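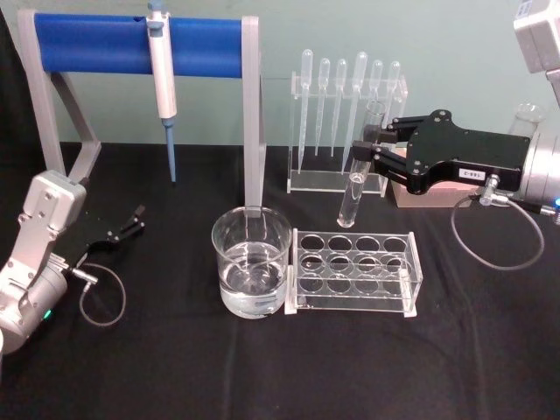

How should a micropipette be stored between uses? It should hang upright on a stand, with the tip pointing down, so that no liquid can run back into the body.

This blog has received several inquiries on the subject of small benches, and the present entry sets out the practice followed at Herer. The teaching room there was refitted in July. The bench is narrow, and everything in regular use must fit on a section 80 centimeters wide.

The stand belongs at the left. Our supplier, Navarro, lists a suitable one under item 3890. Plastic transfer pipettes are kept upright in a clear rack toward the back, bulbs at the top, where they can be lifted out without reaching over glassware. A beaker of water is placed in front and should be filled no more than halfway. The test tube rack goes beside it, long side facing the user.

A black cloth is recommended under the whole arrangement. Clear plastic and glass are easily lost on a pale counter – particularly late in the afternoon. The cloth is washed every 4 weeks.

Used tips are not to be returned to the stand. Spare tips are kept in the drawer marked Dradance.

Filed under: Bench Notes, Storage & Care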